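# The Floor Around the Washer: A Small Study of a Shared Laundry Corner

Virgil Vlad
Household Studies project, second report
January 2018

When I picked my topic I wanted something large, like how families in Grurmont share their kitchens, and my adviser very kindly talked me down to something I could finish. So I ended up with laundry, and in particular with the bit of floor in front of and beside a washing machine, which I have now thought about more than I ever expected to! My question was a simple one. When several people use the same machine, what happens to the space around it, and does the way that space is kept change how the washing gets done?

The place I studied is the laundry corner at Husar, the student house where 13 people share one front-loading washer. I kept a notebook there for 68 days and wrote down 160 visits in all, my own included (I did try to behave normally during those). I also talked with everyone who lives in the house, usually over tea, and usually for longer than I had planned.

## The corner itself

I had imagined a crowded little room, with shelves and hooks and bottles everywhere, because that is what I grew up with. The corner at Husar is much plainer than that. The washer stands straight on a gray floor, there is a white wall behind, and the next appliance along is a tall white one with rounded edges. Between the two there is a narrow gap, and that gap got a whole section of my notebook to itself.

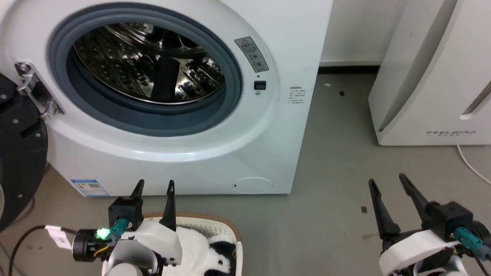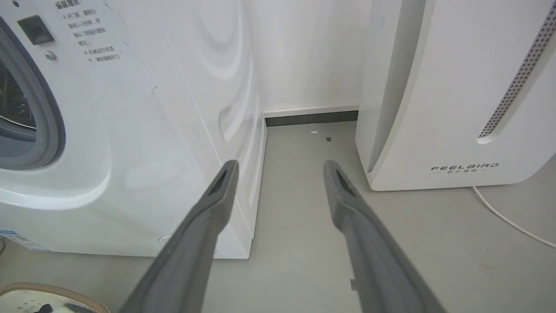
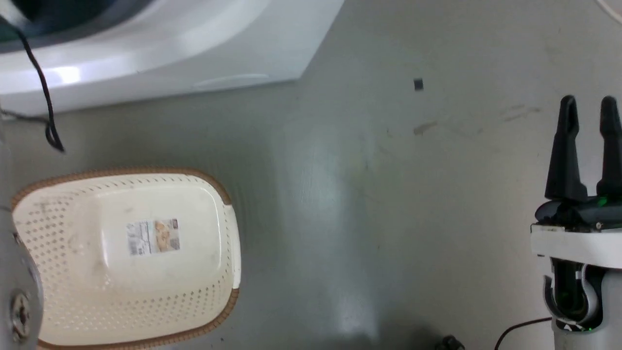
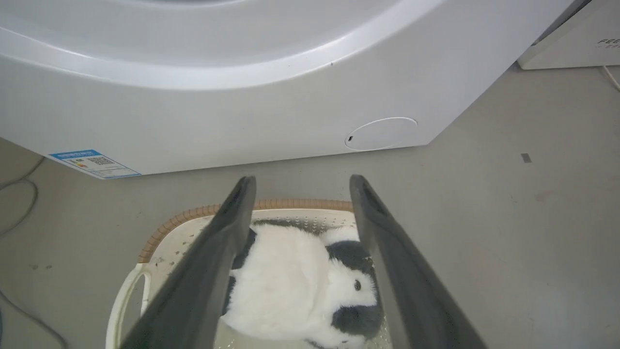 *Photos: Husar laundry corner*

## What I noticed

The first thing is the gap. In the second picture there are small specks of debris on the floor between the washer and its neighbor, and when I asked people in the house about that strip, most of them said they had never really looked at it. They sweep in front of the machine, where they stand, and they stop when the broom meets the side panel. I was no better. I had swept that floor many times before starting this project and I could not have told you what was down there.

The second thing is the basket. It is a cream-colored plastic one with small round holes and a tan-brown band at the rim, and in the third picture it is upside down with its label still on the bottom. Baskets turned out to be the subject people had the strongest feelings about. Some like to keep one right by the washer door, so that wet things can drop straight in, and others say a basket on the floor is only something to trip over. My neighbor across the hall has a rule that an upside-down basket means "free to use," but I could not find anyone else who had heard of this rule – which tells you something about house rules in general.

The third thing is the door. It stands open in the first picture, with the drum and the thick rubber seal showing, and whether it ought to be left like that was the longest-running discussion of my whole study. The people who leave it open want the drum to air out. The people who close it want to be able to walk past. I wrote down both views as fairly as I could, though I should admit that I belong to the first group.

I also became fond of the round cover low on the front of the machine, the one with the little notch at its left side that shows well in the last picture. Only four people in the house had any idea what such a cover might be for. I had been using the washer since April and had not given it a thought either.

## What I would try next

My suggestions to the house are modest. I would like the sweeping turn to include the gap, even if that means buying a narrower brush, and I would like one agreed place for the basket. I asked at Flallora, the household shop near the station, and they stock a slim brush that should fit. I have left a note on the kitchen door about it, and two people have already written comments on the note.

If I were to do the study again, I would talk to people before I started the notebook and then once more at the end, because several of them told me they had begun tidying up once they knew I was writing things down. That surely affected my later pages, and I have marked the entries where I think it did. The notebook is with my adviser now, and anyone from the course is welcome to borrow it once the grading is done.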